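Tracing the Vuorinen line: a conversation with Esko Kemppainen

Members' News, January 2024

Esko Kemppainen had been researching his mother's family for many years before he turned to the parish books of Walurov, and he did so with some reluctance. The handwriting was poor, the indexes were incomplete and the family name changed from one generation to the next. When he met the Society's editor to speak about the work, he brought with him a folder of transcripts and a chart that covered most of the reading-room table.

"I began with my grandmother, who was a Vuorinen by birth," he said. "She always told us that her people had come from the farm at Hotetti. I had no reason to doubt her, but I had no paper to prove it either."

The difficulty lay in the custom of taking the name of the farm on which one lived. A man who married into a household might be entered under its name within a year, and his children might carry another if the family moved on. Mr Kemppainen found his great-great-grandfather, Matti, under three different surnames before he was satisfied that he was dealing with one person.

"The christening of the eldest son settled it," he explained. "The godparents were the same couple who had stood for Matti's younger sister. I would advise anybody to copy out the godparents. Most people leave them behind."

He read the Walurov communion books page by page, 263 pages in all, over a single winter. Of the 10 children born to Matti and his wife, he has been able to follow 8 into adult life. The remaining two do not appear in the burial register, and he has marked them on the chart as unresolved. 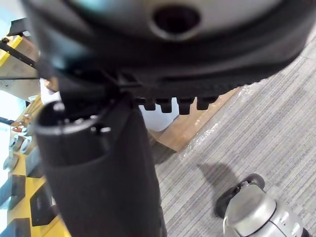 Members who have worked on the same parish do not all accept his reading of the registers, and one wrote to the Society to say that the Matti at Hotetti could equally be a cousin of the same name, born four years earlier on a neighbouring holding. Mr Kemppainen has seen the letter and considers the objection a fair one.

"There were certainly two of them," he said. "The cousin paid tax in his own right until he was an old man, and my Matti was never more than a tenant. I have put both on the chart — with the sources beside them — so that others may judge."

He was asked whether printed family histories had been of use. He replied that he had consulted one, compiled by a distant relation, and had found it careful on the later generations and unreliable on the earlier. Where it gave no source, he treated the entry as a suggestion and searched for it afresh.

His transcripts are kept in Rovomeo, the Society's shared index, where each entry carries the book and page from which it was taken. He has asked that corrections be added beside his own readings, and that the originals be left as they stand.

Mr Kemppainen intends to return to the tax rolls in April. He hopes to learn when the first Vuorinen took over the tenancy, and whether the wife's family had held it before him.

"My grandmother would have wanted to know about the wife," he said. "She had very little to say about the men."

The chart may be consulted in the reading room on request. Members holding letters or papers relating to Hotetti are invited to write to the editor.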